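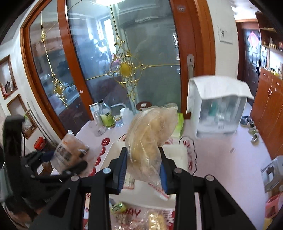 A bread-like item in a clear plastic bag, held over an off-white tray.

Hovland Bakeries to Take Over Liveck Bread Routes

HOVLAND, 26 May 2024 – Hovland Bakeries has agreed to buy the bread delivery routes of Liveck Foods, the two companies said. The purchase covers the Liveck depot on Mill Road, its delivery trucks and its supply agreements with grocery stores, schools and diners in the county. Terms were not disclosed.

Liveck Foods will keep its frozen dough business and its name. It will stop delivering fresh bread when the routes change hands in the summer.

Stores now served by Liveck will get their bread from the Hovland plant on Station Street. Delivery days stay the same for all existing accounts through the end of the year. Drop-off times will move earlier for stores on the north side of the river, and each store manager will get the new time in writing before the change.

"We have been neighbors and competitors for a long time, and we know most of these stores already," said Gøran Åberg, president of Hovland Bakeries. "Our first job is to get the right bread to the right door in the morning. We are not planning to change much else this year."

All Liveck drivers have been offered jobs with Hovland at their present rate of pay. Years worked at Liveck will count toward vacation time. The Mill Road depot will stay open as a loading point, and office staff there will move to Station Street in stages.

Talks between the companies began in March, after Liveck decided to put its money into a larger freezer warehouse. Fresh delivery had become a smaller part of its sales as more of its customers began baking from frozen dough in their own kitchens.

"Fresh bread and frozen dough need different trucks, different hours and different people," said Tormod Strömberg, general manager of Liveck Foods. "We could not keep doing both the way they should be done. Our drivers know these routes by heart, and I am glad they will still be driving them."

What Changes for Stores

Hovland will add five products to its list so that Liveck customers can keep ordering what they order now. These are the split-top white, the potato roll, the seeded rye, the soft breakfast bun and the individually wrapped school roll. The recipes are part of the sale. Labels will carry the Hovland name once the current stock of packaging runs out, and stores may see both names on the shelf for a time.

Product codes will change. Stores that order electronically should load the new item file before placing their first order with Hovland. Stores that order by phone can keep using the Liveck order line, which will ring through to the Hovland desk.

Credits for unsold bread will be handled by whichever company delivered it. Bread trays marked Liveck can be returned to any Hovland driver. Stores holding trays behind the building are asked to set them out with the next pickup, as both companies are short of them.

School accounts will be billed monthly, as they are now. Ingredient and allergen sheets for all products will be sent to school kitchens ahead of the first Hovland delivery. Kitchens that need a sheet sooner can ask the order desk for one.

The Thrift Store

The Liveck thrift store at the Mill Road depot will close for two weeks while the counter and shelving are replaced. It will reopen as a Hovland outlet with the same hours. Punch cards from the Liveck store will be honored there until they are full. The Hovland outlet on Station Street is not affected and will stay open during the work.

About Hovland Bakeries

Hovland Bakeries makes sliced bread, buns and rolls for grocery stores, restaurants and institutions. The company is family owned and bakes at its plant on Station Street in Hovland.

About Liveck Foods

Liveck Foods makes frozen bread and pastry dough for in-store bakeries and food service kitchens.

Contact

Press questions: Hovland Bakeries front office, Station Street, Hovland
Store accounts: Hovland order desk or the Liveck order line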